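4. 試合記録の登録

この章では、大会運営ソフト「Runton」で終了した試合の記録を登録し、選手の通算出場数と得点数に反映させる手順を説明します。大会の作成とチームの登録が済んでいない場合は、先に第3章の作業を行ってください。

4.1 登録を始める前に

次のものを手元に用意します。

・主審が署名した試合報告書
・両チームのメンバー表(交代要員を含む)
・記録員用のログインIDとパスワード

注意:閲覧用のIDでは登録画面を開けますが、保存ボタンは表示されません。

4.2 試合を呼び出す

1. メインメニューから「試合」→「結果入力」を選びます。
2. 試合番号を半角数字で入力し、「検索」を押します。本章の画面例では1804を使用しています。
3. 対戦カードと会場名が報告書と一致していることを確認します。
4. 「編集開始」を押します。編集中の試合は、ほかの記録員の画面では灰色で表示されます。

メモ:試合番号は大会ごとに1000から始まります。延期された試合の番号は変わりません。

4.3 出場選手を入力する

1. 「先発」タブを開き、メンバー表の順に背番号を入力します。
2. 選手名が自動で表示されます。表示されない場合は、選手登録番号(例:3342 Fabian Prantl)で検索してください。
3. 「交代」タブで、退いた選手、入った選手、時間の順に入力します。
4. 前半の追加時間は「45+2」のように入力します。「47」と入力すると後半の出来事として扱われます。
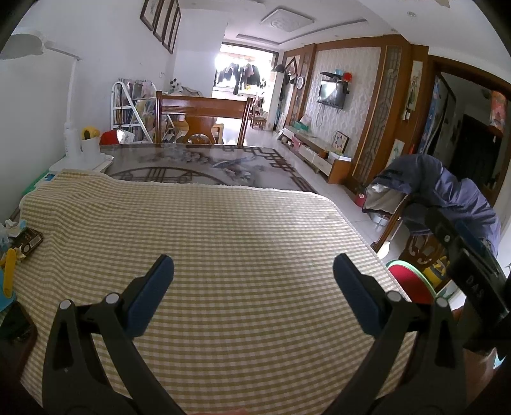 図4-1 黄色と白のチェックのクロスを掛けたテーブルとグリッパー

注意:ベンチ入りしただけで出場しなかった選手は「交代」タブに入れないでください。通算出場数に1試合が加算されます。

4.4 得点と警告を入力する

1. 「得点」タブで「追加」を押し、得点者と時間を入力します。
2. 種別を「通常」「PK」「オウンゴール」から選びます。オウンゴールは選手の通算得点に含まれません。
3. 「警告・退場」タブに、報告書の記載どおりに入力します。同じ選手の2枚目の警告は、退場として自動で処理されます。
4. PK戦を行った試合では、「PK戦」にチェックを入れ、両チームの成功数を入力します。PK戦の成功は得点数に加算されません。

4.5 保存と確定

1. 「仮保存」を押します。エラーコード1003が表示された場合は、得点の合計とスコア欄が一致していません。「得点」タブに戻って修正してください。
2. 「印刷プレビュー」で報告書と照合します。
3. 「確定」を押します。通算記録は翌朝の更新で公開ページに反映されます。

警告:確定後の修正は大会管理者のIDでしか行えません。修正すると、その大会の得点ランキングと出場停止の一覧がすべて再計算されます。再計算中は画面を閉じないでください。

4.6 旧形式の記録を取り込む場合

旧ソフト「Corkar」で作成したファイルは、「ツール」→「取り込み」から読み込めます。同姓同名の選手がいると確認画面が出ますので、生年月日を見て選択してください。Corkarには交代時間の秒の欄がありますが、Runtonでは切り捨てられます。

取り込んだ試合はすべて仮保存の状態になります。4.5の手順2から1試合ずつ進めてください。

最終改訂:16/02/2019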